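Reading Room Desk and Shelf Reorganization: Student Project Report

Submitted by Mahnaz Sadeghi and Nayeli Sandoval
Project advisor: Jasmina Dumitrescu
March 21, 2023

1. Purpose

The project examined how books and papers used during a working day may be kept in order in a small study room with two tables. The larger white table serves for reading. The pale green table beside it is reserved for storage in upright file holders.
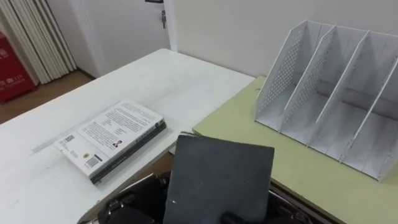

Before work began, students left finished books on the reading table, often with the back cover up, and titles were difficult to find. The department allowed the team a budget of $400 for the term, most of which remains unspent.

2. Method

Items on the reading table were sorted by size and by frequency of use. Hardcover books were to be stacked toward the back of the table with the spines facing the reader. Thin volumes and loose papers were assigned to the file holder.
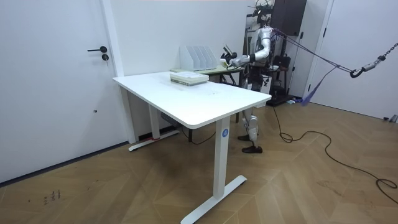 The standing desk was kept at one height throughout the project so that results from different sessions could be compared. Nima Tehrani recorded the time needed to clear the desk and noted any item returned to the wrong place. The team held 21 sessions in total. 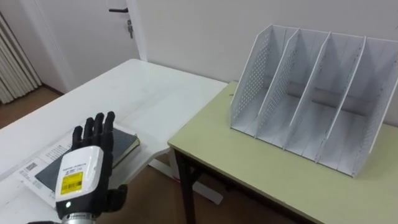 Why was the file holder placed on the second table?
Keeping storage off the reading table leaves more space for open books, and the upright compartments remain within reach of a person standing at the desk.

3. Observations

Stacks were quick to build but slow to use, as the lower books could be reached only by lifting those above them. Large hardcovers did not fit well in the narrow compartments and were returned to the stack. The team recommends a separate shelf for these volumes in Room 907. 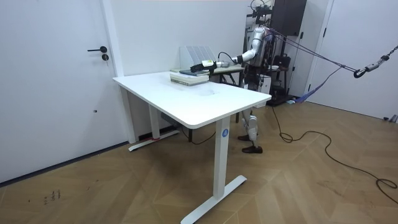 Figure 4. Short stack of books near the back edge of the standing desk.

4. Further Work

Niloufar Fallahi will prepare labels for the compartments. A second trial, using the same two tables, is planned for the coming term.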